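Ticket 1024 - Household Task Evaluation, Grocery Unpacking
Site: Dalen
Requesting group: Costum Home Services
Assigned to: Sistard Evaluation Desk
Opened: December 16, 2019
Priority: 3
Status: Open, pending retest

Summary of request
Costum has asked whether the Sistard arm can be offered to clients for unpacking groceries and clearing a basket onto a counter. The task is listed in the service catalog as "ready for supervised use." The client site reports that it is not ready and has requested that the listing be withdrawn until the fault below is resolved.

Reported fault
The arm completes the basket task with boxed goods and fails with soft goods. On bread and rolls it either closes too far and crushes the item or closes too little and leaves it behind. On wrapped items it sometimes takes hold of the wrapper alone. The client adds that a household employee can finish the same basket while the arm is still planning its second reach.

Environment
Controller software: Ustska, build 715
Task file: basket-to-counter, revised in July
Surface: flat board on table, matte finish
Operator present: yes, at all times

Entry 1 - Initial review
The logs supplied by the client were read in full. They cover 267 attempts. Failures are concentrated in two places: the approach over the rim of the basket, and the moment of closing on a soft item. Attempts with cans and cartons were completed without operator help in nearly every case. The desk accepts the report as a valid fault and does not regard it as a user error.

Entry 2 - Calibration check
The client was asked to run the standard calibration and return the results. All joints were within tolerance. The camera offset was slightly outside the recommended range and was corrected remotely. The client repeated the bread task after the correction. Reaches into the basket improved and the rim was struck less often. Crushing was unchanged.

Entry 3 - Grip force
The closing force was lowered in two steps. At the first step the bread was still marked. At the second step the bread was undamaged, but boxed items slipped when lifted. One setting cannot serve both kinds of goods, and build 715 does not permit the force to be changed partway through a task. A request for this function has been passed to the Ustska maintainers.

Entry 4 - Review of task file
The task file was found to contain very few examples of soft goods. Most were made with rigid cartons on a bare counter, with no basket. The controller is therefore being asked to do something it has seldom been shown. The desk recommends new examples performed by hand with paired grippers, using a basket with raised sides and a mix of soft and packaged items.
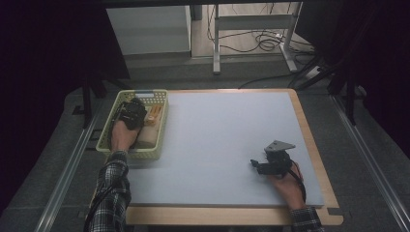

Entry 5 - Instructions for new examples
1. Place the basket on the left side of the board and leave the right side clear for items being set down.
2. Use one bread-shaped item and one small packaged item in each run. Change their positions between runs.
3. Approach soft items from directly overhead. Do not drag them against the side of the basket.
4. Keep the second gripper on the board until it is needed.
5. Discard any run in which an item is dropped, and note the reason in the log.

Entry 6 - Interim answer to client
The arm may continue to be used for boxed and canned goods with an operator present. It should not be used for bread, fruit or loosely wrapped items. The catalog wording has been changed to "rigid goods only." The desk cannot at present support the claim that the arm replaces a person for this chore - it handles part of the basket, and a person must handle the remainder.

Next action
Retest at Dalen once the revised task file has been loaded. Costum is to confirm that the corrected camera offset has been saved and that the earlier file has been kept as a backup.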